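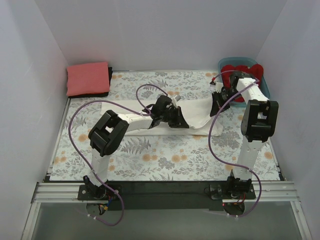 The folding cell at Clavstead, both arms on the white cloth.

I'd been told to ask for Angeliki Tsoukalas and to bring biscuits. She looks after the folding cell at Clavstead, and when I turned up she was already on her knees with a torch, checking cable ties.

"It's always the cables," she said cheerfully. "People come in and want to talk about the clever stuff, and I want to talk about slack!"

The purple ones are hers. Each arm has a long loop of it, and I'd assumed (wrongly, and out loud) that you'd want it all pulled in tidy. "Oh no, you'd have it out of its socket by lunch. The elbow goes up, the wrist turns over, and the cable has to come along. So I leave a great big bow in it, tie it at the lower link and then make the arm do its worst stretch, dead slow, with my hand on the stop button."

She learned that at Orkstead, where she once fitted 326 ties in a month and hated every one. Now she snips off anything that looks pinched and starts again.

Then there are the fingertips. The grippers have to pinch the edge of a cloth without grabbing the sheet underneath, and that patterned sheet, all ferns and pale orange flowers, takes a beating. "I smooth it down every morning. One ruck and the left arm thinks it's found a hem."

How long does the morning check take? "Half an hour, if Obi hasn't moved my screwdrivers." Obi runs the night shift and has his own views on screwdrivers.

The last full strip-down was at 2650 hours. The next is down for February, when both wrists come off and go over to Darnum for new bearings, and she's hoping for 2 days to do it. "They'll give me one," she said, and took the last biscuit.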